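A Second Life for the Housing of Clalside

When the last families moved out of the Clalside terraces, the district was expected to be cleared within a year. Under a plan approved in November, the homes will instead be repaired and let at controlled rents. The first phase covers 1481 dwellings between the old canal and Gurncombe.

Raquel Meireles, the architect leading the work, holds that repair is slower than demolition but leaves a neighborhood with its street pattern intact. Her office has surveyed every block. Roofs and drains come first – kitchens and bathrooms follow once each building is weathertight.

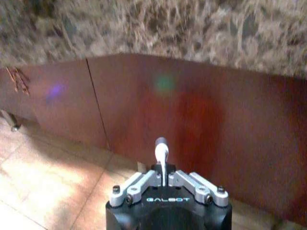

Rents have proved the harder question. The housing association at Bruvimgate, which will manage the homes, has received over 3788 applications. Priority goes to former residents and to households already living within the district. Kobe Martens, who oversees lettings, has asked that the rules be published in full before any keys are issued.

Former residents remain cautious. Mulugeta Dinsa was raised on the canal side and left when the school closed. He has applied to return, and would like to see the school reopened before the shops. The association has set aside the building for seven years while funding is sought.

A public meeting on the second phase will be held at Gurncombe on 6th December. Written comments may be sent to the Bruvimgate office until that date.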